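Paper charts should stay in the training

In January the club at Skivard decided that student pilots do not need to buy the paper chart any more. The tablet with Trudix is enough, they say. I have been learning to fly there for 11 months and I think this is a mistake.

I am not against the tablet. It is light, it shows the airspace clearly and it warns me before I come too near to the zone at Naidoo. My instructor, Aušra Ramanauskas, uses it on every flight and I learned many good habits from her.
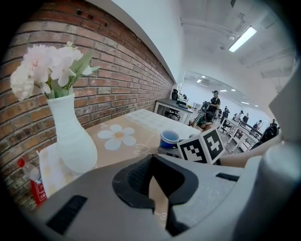
But when I draw a line with a pencil and measure it, I have to look at every village, mast and river on the way. After this work I remember the route. When the program draws the line for me, I remember only that it was magenta.

On my second solo navigation the tablet became too hot and switched off, some 12 miles from the field. I had the folded chart under my leg, with marks every nine minutes, and I found the railway and then the lake. Without it I would have asked for help on the radio, and I would have been quite afraid.

A chart costs less than a short lesson. I would ask the club to keep it compulsory until the skill test, and after that each pilot can decide for himself or herself.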